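Offener Tag: Greifer-Station vorbereiten und vorführen

Die Anleitung gilt für die Vorführung mit den Handgreifern beim offenen Tag am 1. Oktober in Gatmont. Eine Runde dauert 4 Minuten, am Tisch stehen höchstens zwei Gäste.

Schritt 1: Aufbauen

Karton offen hinstellen, sodass man von vorn und von rechts hineinreichen kann. Alles, was nicht gegriffen wird, bleibt außerhalb des Kartons.

Schritt 2: Ansetzen

Mit beiden Greifern an den Karton gehen, die Backen noch leer und weit geöffnet. Der zweite Greifer kommt von rechts und zeigt nach links in den Karton, zum runden Behälter in der hinteren Ecke.

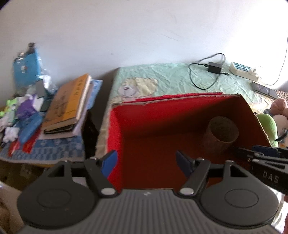 Schritt 3: Greifen und ablegen

Langsam schließen, anheben, neben dem Karton absetzen – nicht fallen lassen. Danach darf der Gast selbst greifen.

Schritt 4: Runde eintragen

Rundennummer in die Liste von Stetance schreiben. Im Mai waren es 49 Runden. Fragen zur Technik bitte an Arnar Bech, Raum 247.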